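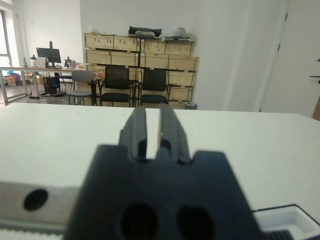
Narkudis is looking for a laboratory data coordinator to join our small team in Nistmont, and we'd love to hear from you if you like tidy records as much as you like talking to the people who keep them. We help district laboratories send their blood and urine test results to the clinics that asked for them, without anyone having to copy figures out by hand. You would be based in our main office, where you'll have your own place at a white tabletop and plenty of company, and you would spend part of each month out visiting labs.

We currently work with 38 laboratories, and we hope to reach 50 by the time the Galtow district joins us. Every one of them does things a little differently (you'll learn to enjoy this!), so much of the job is listening first and suggesting changes later.

What you'll be doing

Checking incoming results for missing patient numbers, odd units and duplicate entries
Answering calls from lab staff when a report hasn't gone through
Running short training sessions, mostly for groups of three or four
Keeping our user guide up to date and in plain English
Working with our developers on the next version of Janevski, our reporting software

What we'd like you to bring

Some time spent in a medical laboratory, a hospital records office or something close to it. You should be happy with spreadsheets and patient on the phone. We don't expect you to write code, though if you want to learn there are people here who will gladly teach you. A driving licence is needed for the lab visits.

The post is full time for one year, with a good chance of it being extended. Travel costs are paid and lunch is provided on Tuesday, when the whole team meets.

How to apply

Send a CV and a letter of no more than one page to Slavica Trajkovski, quoting reference 1103. Tell us about a muddle you helped to sort out, big or small. Interviews will be held in Nistmont in February, and we can arrange a video call if you live far away. Questions before you apply are very welcome, and Slavica is usually at her desk in the mornings.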